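Nullside Bench Budget, README

Planning notes for a second two-arm bench
Maintained by Mwanaisha Kombo and Zawadi Odera
Last change: 2019-09-08

This folder holds the purchase plan for one more bench in the Durnetport lab. The first bench is already in daily use for tasks with bowls and a small rack. We use it as the model for the parts list, so please read the list with the existing bench in mind.

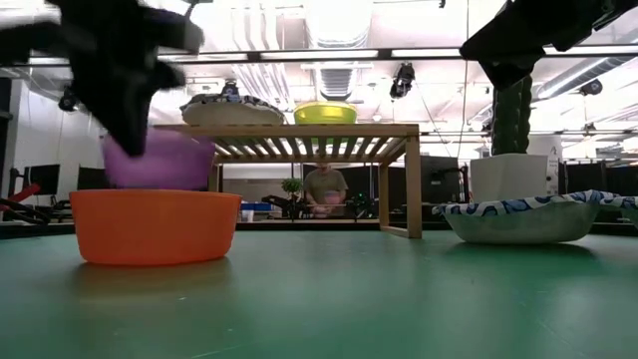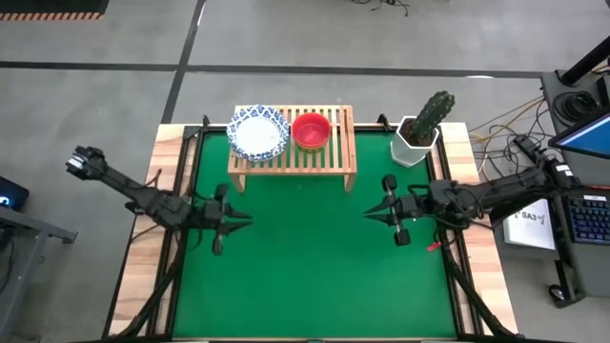 What is in the folder

parts.csv has one line for each item to buy. The columns are item, supplier, unit price, quantity, bench or shared, and status.
quotes is a folder with the offers we received in May, one file for each supplier.
spares.csv is the list of parts which wear out. It was prepared by Faith Mfaume.
questions.txt contains points which are still open. Add your name when you write there.

All prices are in dollars, before tax. Shipping has its own line and must not be added to the unit price. In the old version it was mixed, and we paid for this mistake with a long afternoon.

What the plan covers

The arms and grippers are the largest part and they come from one supplier, Stivum. Their offer is for 2 arms with mounting plates and cables. Gripper fingers are sold separately. We ask for the same finger shape as on the first bench, so that recordings from both benches can be used together.

The table, the mat and the border are to be made by Nyamweya. Their price is 422 for the complete top, and delivery to the ground floor is included. Carrying it to the lab is our work.

For cameras we reserved 600. This amount is for the cameras themselves and does not include mounts or long cables. If the amount is not enough, we would like to reduce the number of spare cables first and keep the same camera model.

Small objects have a separate line called props. It covers bowls, plates, racks and plants. They are cheap, but please do not leave them out of the budget. Plastic bowls get scratched, and it is difficult to find the same color again one year later. Buy the second set together with the first.

What the plan does not cover

Salaries, electricity, storage of data and the room. Aisling Ó Conaill keeps the computer budget in another folder, including monitors and keyboards. If you need a monitor for the bench, write to her and do not add it to parts.csv.

Status

There are 33 lines in parts.csv. The Stivum offer is accepted in principle, but the order is not signed. The table is waiting for our final drawing. Faith Athumani is checking if the power outlets on the window side are enough for both benches together. Until she answers, please do not order power supplies.

How to change the plan

Edit the line, change the status to "review", and write one sentence in questions.txt with the reason. Do not delete old lines. Set their quantity to zero, then the history stays readable. Zawadi goes through the changes every second week and updates the total.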